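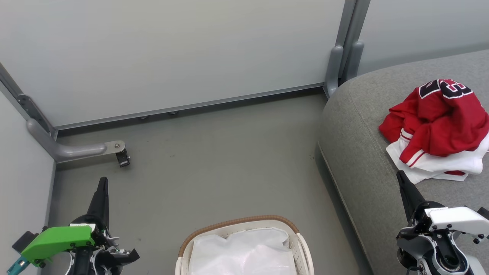 Our practice room: jersey on the sofa, basket down in front

Two-arm laundry pickup keeps grabbing both pieces at once (student club, first competition)

Romana Charvát
Posted in Clubs and Competitions

Hi everybody! I'm in the robotics club at Bunard and we signed up for the Rallis Tidy-Up in November, the student division. The task sounds so easy when you read it out loud. Clothes on a sofa, put them in the laundry basket, you get 60 seconds per round. We drive it by hand to record the demos and then the trained policy has to do it alone on the day.

I put our setup up top. The clothes are a red jersey with the big black numbers on the back and a white piece that usually ends up underneath it, because the rules say the pile gets dropped and not laid out. The left arm is the one with the bright green housing and the right one has the white housing. The sofa is over on the right so the right arm does most of the grabbing, and the left is supposed to help steady things over the basket.

So, the trouble. We have 64 demos recorded and the policy is okay with the jersey by itself, I'd even say good. With both pieces in a heap it goes for the red, closes, lifts, and the white one comes along for the ride about halfway and then drops on the floor somewhere between the sofa and the basket. Once it's on the floor the policy has no clue. It goes back to the sofa and pinches at the cushion, which is very sad to watch. A dropped piece costs us points and so does time, and we're losing both.

Things we already tried:

Slower lifting. Helped a tiny bit, then we ran out of clock.

Opening the gripper a little wider before going down. Made it worse, it scooped up even more.

Grabbing by the sleeve. My teammate swears by this one. When the sleeve is sticking out to the side it works beautifully, and when it isn't, the arm hunts for it until the time is up.

Our other question is the bag. The basket has to have a plastic liner in it (rule sheet says so) and ours wrinkles up all over the opening. The finger catches on it on the way out sometimes and the whole thing shifts. Do people tape theirs? Are you allowed to tape it? The rule sheet says "lined" and nothing else.

And one more since I'm here. We use Zullico for the recording and it lets you tag demos as good or bad. Do we throw out the ones where the white piece fell? My gut says toss them but then we'd have way fewer and I don't love that either.

We have the room most evenings until the building closes so I can try pretty much anything you suggest. Thank you!!

Tracey Kettle

Hey Romana, I help with a high school team that ran this same task last year, so I've seen that sad cushion pinching more times than I'd like. Your heap looks a lot like the ones we got on the day, so good job not making it too nice for yourselves.

First thing, I'd stop trying to get the jersey off the top cleanly. Your fingers are the narrow pointed kind, same idea as ours, and that shape loves to go straight through the top layer and catch whatever is under it. We kept telling our kids "grip softer" and it made no difference at all. What helped was where they came in from. Go in low and from the side, take a fold that's standing up, and close on it before you've pushed down into the pile. If you come straight down on the middle you'll get both pieces pretty much every time.

Then add a little pause right after the lift. I mean a hand's height off the cushion, tiny, with a small shake side to side. If the white one is only tagging along it drops back on the sofa, where you can still get it. It does eat time! But it's so much cheaper than chasing something across the floor. Our drivers hated the shake at first because it felt silly, and then they all had their own version of it, and that was a whole other problem, because the policy learned a sort of mushy average of everybody's shake. Pick one person's version and have everyone copy it.

About the demos where the white piece fell: it depends what happened next. If the driver gave up and the recording stops, toss it. If the driver went down and picked it up off the floor and got it in the basket, keep that one forever and make a bunch more like it. I'd bet you don't have a single demo that starts with something on the floor, am I right? Your policy goes back to the sofa because that's where clothes have always been in its whole little life. We did an entire evening of nothing but floor starts. Drop the shirt near the basket, drop it against the front of the sofa, drop it way over by the left where that caster is, and record. It was boring and it was the best evening we spent.

How many more? I don't want to give you a magic number. Our team got to 100 and the last batch, the one with all the ugly starts, did more for us than everything before it.

On the sleeve thing, tell your teammate they're half right :) It's a great grab when it's offered. I'd keep those demos in. Just make sure you also have plenty where the jersey is balled up with no sleeve showing, so the arm doesn't think a sleeve is the only way to pick up a shirt.

Oh and wipe the fingertips between sessions. Ours got linty and I have no proof it mattered, but I felt better.

Olleseo

tape the bag. we folded ours over the rim and taped it on the outside, judges looked at it and said fine. ask first though, different judges

also you could just use a heavier basket lol

Romana Charvát

Thank you both, this is so helpful! Tracey you are completely right, I went through the list in Zullico last night and there are zero floor starts. Zero! Every demo begins with everything on the sofa. I feel a bit dumb but also kind of relieved that it's something we can fix.

We tried your side approach for an hour with the real pile and I could feel the difference just driving it. I still got both pieces a few times, mostly when the red hem of the white one was sitting right by the fold I was going for, and then I can't tell from the camera which shirt I'm about to grab. Red on red, not fun. Is there a trick for that or do you just lift and shake and find out?

Olleseo, I emailed the organizers about the tape. We can't swap the basket, they told us which one to buy (it's the white one with the brown woven rim, so at least it looks nice).

Tracey Kettle

Lift and shake and find out, yep. You could also aim for the numbers. The black with the white outline is only on the jersey, so if you can see a bit of a digit near your fold you know which shirt you've got. Our team had plain shirts and would have been very jealous of that.

If the hem is all you can see, use the left arm. I know you said it's there to steady things over the basket, but it can hold the white piece down on the cushion while the right one lifts, as long as it can reach that far across. Check the reach before you fall in love with the idea, because on our rig the 2 arms got in each other's way near the seat and we had to drop it. Yours may be mounted differently.

And please don't feel dumb. We found out about floor starts at the venue, in the practice slot, with the kids watching.

Romana Charvát

Ha, okay, that does make me feel better. I tried the reach and the left one gets to the front edge of the cushion but not to the back, so it'll work for maybe some of the piles. I think I'll leave it out for now and do floor starts first, all of tomorrow evening, and I've got the drivers signed up for one single official shake (mine, I won the vote).

Organizers wrote back too. Tape is allowed on the outside of the basket only and it has to come off after each round. So we're bringing a lot of tape.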